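A morning at Gekberg, where two arms are learning to deal with your bag

14 October 2021

I pack a bag badly. Ask anyone who has shared a car with me. So when the folks at Gekberg said I could come by and watch their Surdu project collect packing examples, I said yes before I'd finished reading the email.

Surdu is the name they've given to a pair of robot arms and the software that goes with them. The goal is simple to say: hand it a bag and a bunch of stuff, and it sorts out the rest. To get there, the software needs examples, lots and lots of them, and every one starts with a person. An operator guides both arms through the job from start to finish while the cameras and the joint readings get saved together. Then the table gets reset and they go again. One run of that is called an episode, a word I heard so many times that I started using it at home.

They had 642 episodes in the bank when I got there, and they want 1000 by December. After that the first real training run starts, and people will find out which of their hunches were any good.

I spent most of my visit next to Gillespie Paterson, who runs the collection side. Paterson used to set up packing lines for a company called Retano, where every box was the same box. "I had 9 years of boxes," he told me. "A box stays where you put it. A bag has opinions."

And boy, does it! I'd figured the hard part would be picking things up. Paterson says the grabbing is mostly okay by now, and what eats up the time is getting a soft bag to stay open long enough to put something in it. One arm often has to deal with the cloth while the other one works, and the two end up awfully close together. The operators have a house rule for that — slow down, get the wrists clear of each other, then carry on. An episode with a bump in it still gets saved, but it's tagged so it can be left out later.

The tags were my favorite part (I know, I know). Each episode gets a short note on what was attempted and how it ended, and the operators are asked to keep the messy ones. If an object slips and the operator goes back for it, that stays in. Paterson wants the software to see a person getting out of trouble. The ones he throws away are the ones where somebody paused too long to think. He says a model trained on those will happily sit there thinking too.

They also shuffle things between episodes. Different starting spots, different mix of objects, the bag turned a little or slumped a little more. There's a printed list of 33 layouts taped up by the operator's chair, and you work down it and start over. I asked whether people get bored. Paterson laughed and said they swap seats every hour, and that he'd caught two of them racing.

I got a turn myself, and I was terrible. My left hand kept forgetting it had a job. I went after one small item four times, got it on the fifth, and dropped it next to the bag instead of in it. My episode was tagged "visitor" and will, I'm told, not be teaching anybody anything.

Next up is a second station in the Stirirow building across the parking lot, with the same kind of setup, so they can record in two places at once. Paterson would like it running before the cold weather. He'd also like more bags. If you have an old one with floppy sides that drives you nuts, the front desk at Gekberg is taking them through the end of the month. I've already dropped off two.

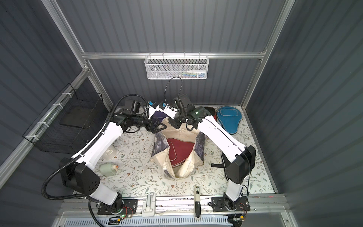

Both Surdu arms at work over a canvas tote at Gekberg, with more cases off to the right.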